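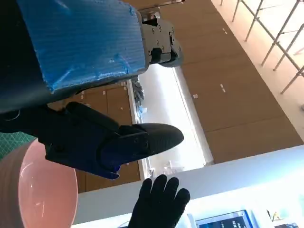
Who has to sign off the stakeholder consultation before it opens to the public? The project lead at the company running it, and then the outside reviewer, in that order.

## Pre-launch inspection: Dedero vision consultation

Client: Weerasinghe
Sites covered: Loltatbridge, Skendham
Reviewer: Évan Mallet
Status: **not cleared**

### 1. Purpose and scope

- [x] Written purpose supplied
- [ ] Purpose says which decisions are still open
- [ ] Purpose says which decisions are already made

Comment: The purpose runs to a full page and uses "journey" in every paragraph. I asked which parts of the new strategy could still change and was sent the same page again. If the Skendham move is settled, say it's settled. People will answer a survey about it otherwise, and they'll be right to feel had.

### 2. Who is being asked

- [x] Contact list supplied
- [x] Suppliers included
- [ ] Former customers included
- [ ] Both sites fairly represented

Comment: The list has 299 names. Most are at Loltatbridge, and a fair few look like people who already agree with management. The covering email calls it "our whole community", which is a big claim for a company with nearly 1000 people on the payroll. Either widen the list or drop the phrase.

### 3. Questions

- [x] Draft questions supplied
- [ ] Neutral wording
- [ ] Room to disagree
- [x] Plain language

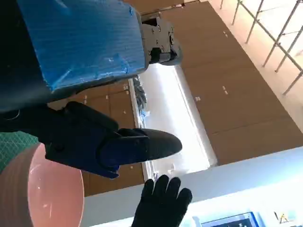 The draft questions are on their fourth version and I still wouldn't send them. Question 6 asks how excited people are about the new vision, on a scale that starts at "somewhat". Question 9 was fixed after my last comments, then fixed again, and the fixes have left it like the blue covering on that arm — creased, patched, with small torn edges and lighter streaks here and there. Write it again from scratch. Question 11 can go.

### 4. Openness

- [ ] Raw results will be published
- [x] Summary will be published
- [ ] Critical comments will be included in the summary
- [x] Contact person named

Comment: "We will share the key learnings" is on the checklist as evidence of openness. I don't accept it as that. The pilot got 141 replies and I have been shown six quotes, all kind. Send me the lot with names removed.

### 5. Privacy

- [x] Consent wording present
- [x] Replies stored away from staff records
- [ ] Small teams protected

Comment: The wording is fine. The trouble is the team field. At Skendham some teams are so small that anyone could work out who wrote what. Take the field out, or group the teams by site. I was told managers "wouldn't look". Maybe so, but remove the temptation.

### 6. Follow-up

- [x] Reply date promised
- [ ] Person responsible for reply
- [ ] Budget for any change that comes out of it

Comment: The company promises an answer within 90 days. Whose job is that? The plan says "leadership". I want a name. I also can't find any money set aside for acting on what people say, and that makes me doubt anyone expects to.

### To fix before re-inspection

1. List of open and closed decisions, one page at most.
2. Questions 6 and 9 rewritten, 11 deleted.
3. Full pilot replies sent to reviewer.
4. Team field removed or grouped.
5. Named person for the reply.

Re-inspection can be booked for March if items 1 to 3 reach me first. Please don't send the slide deck again.

É.M.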